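This site uses cookies to remember your reading preferences. Accept / Manage settings

Guest Supplies and Housekeeping Workshop — Notebook
12th September

Purpose of entry: to record the second round of trials on bath temperature holding at the Brillmont, and to set down the open points before the winter opening of the annex.

The indoor bath was filled at the start of the morning shift and left uncovered until guests were admitted. The outdoor bath was filled from the same supply and covered with the new slatted boards delivered by Munness. Readings were taken at the inlet, at the center and at the far step, by hand, with the long thermometer. The short thermometer reads low and has been withdrawn.

The indoor bath held its temperature within the house limit for the whole session. The outdoor bath dropped at the far step once the boards were lifted and did not recover until the inlet valve was opened a further quarter turn. The boards are easy to lift for one person but awkward to stack, and the housekeeping team has asked for a rack by the changing room door. A sketch is pinned above the bench.

Water use for the session was 1,187 liters at the outdoor bath and 490 liters at the indoor bath, top-up only. The January figure for the outdoor bath was 1,694 liters under the old cover. The two are not directly comparable. The January session ran later into the evening, and the air was colder.

Linen. The Trekalel bathrobes have now been through 6 washes on the warm cycle. Sleeves have shortened slightly; collars are sound. The belts tangle in the drum and should go in a mesh bag. The yukata from the previous supplier remain acceptable for the Japanese-style rooms and will not be replaced this year.

Room amenities. The kettle in the corner room trips the socket when the bedside lamp is on. Electrician informed. Safe instructions have been reprinted in larger type, after two calls to the front desk in one evening. The spare key for the safes is to be signed out in the book — initials alone are not enough.

Slippers. The wide size runs out first. Stock at the annex should be weighted toward it. Indoor slippers continue to be found beside the outdoor bath, and a second notice has been put up at the turn of the corridor, at eye level.
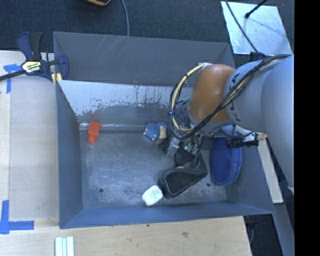
Yiran Bai asked whether the outdoor readings should be repeated without the boards at all, as guests at the Jaramillo house bathe with no cover in place and few complain of the cold. The point is a fair one. An uncovered run has been added to the next round, with the valve left at its present setting throughout.

Open points:
— rack for the boards, width to be agreed with housekeeping
— mesh bags for belts, one per room
— replacement for the short thermometer
— uncovered run, outdoor bath
— socket in the corner room, awaiting a date

The valve handle has been marked with paint at the current position. Please do not move it before the next readings are complete.

Comments (3)

Front desk, evenings: The larger type on the safe instructions has helped. Could the same be done for the sauna timer card? Guests bring it to us to read.

Laundry: We have a few mesh bags left over from the curtain order. They are small, but a belt will fit. Please collect them from the shelf by the dryer.

Annex: Please allow for the step when sizing the rack. The door opens outward and the cart has to pass.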